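Suture Practice Pads: Questions We Keep Getting

Etance sells practice pads, needles and thread. We also think a lot of what gets said about them is nonsense, so read this before you order.

Will a pad make me good at suturing?

A pad gives you something to put stitches in. We've seen sellers promise "surgical confidence in 10 days" and have no idea what that means or who measured it. Practice with someone who will tell you when your knots are bad. 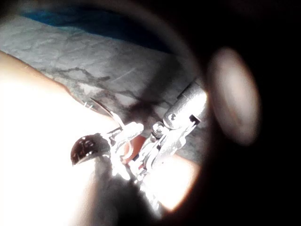 The same goes for needles. A costlier curved needle won't fix a poor angle of entry. Start with the plain ones and see if you still want the fancy set in a month.

Is the Cavus pad worth more than the Rekis?

We doubt it, for most people. The Cavus costs $49 and the Rekis $15. The Cavus has a softer top layer, and some customers swear it feels like the real thing. Others can't tell them apart. If you're learning to tie, buy the cheap one and wear it out.

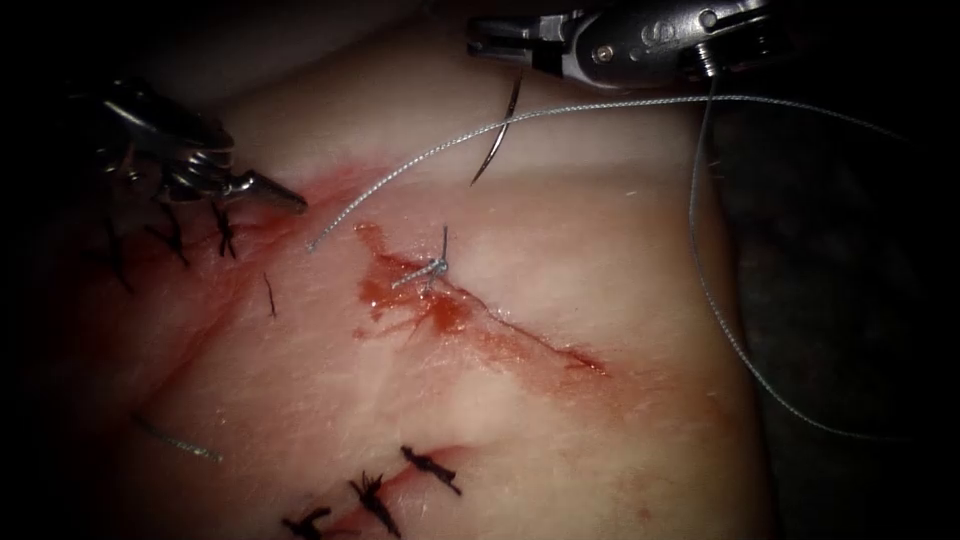

How long should I leave the thread tails?

Follow whatever your instructor asks for. Short tails look neat but can slip out of a loose knot, and long ones get caught up in the next stitch. Anyone who gives you one length for every thread is guessing.

Do I need fake blood?

Probably less than the ads suggest. It makes the edges of a cut harder to read, and that has some value once your spacing is decent. Before then it's mostly laundry. The Ouazzani mix stains, whatever the bottle says, so cover your table. 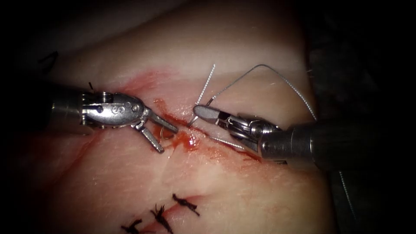
Braided or single-strand thread?

We'd begin with braided. It bends easily and tends to hold a knot, though it drags more on the way through. Single-strand slides better and springs back at you. Buy a little of each before believing any chart, ours included.

Long strands are where beginners lose their patience. Pull most of the length through before you start the knot, and keep the spare thread to one side.
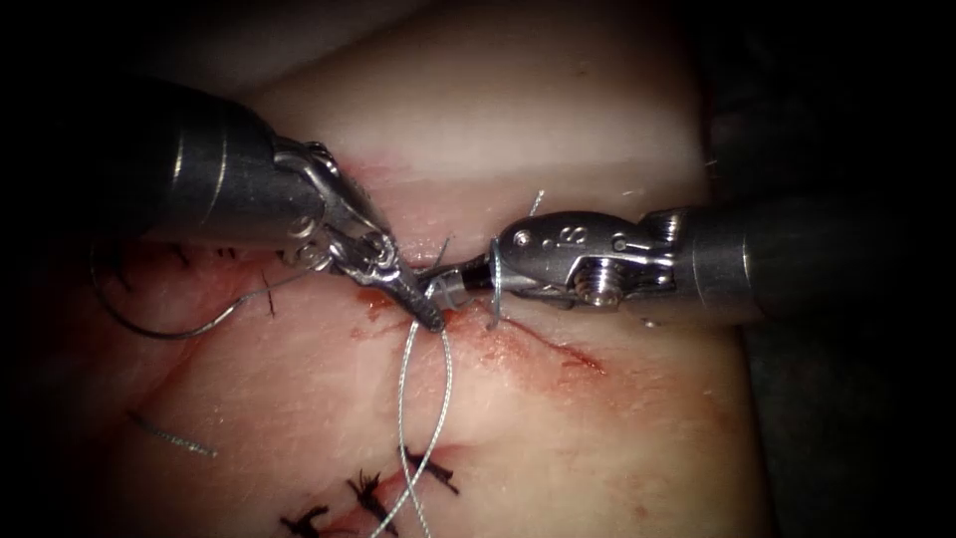 If it tangles anyway, cut it and start over. Picking at a snarl teaches you very little.

Can I return a used pad?

No. Unopened pads can come back to us, and refunds take 2 weeks.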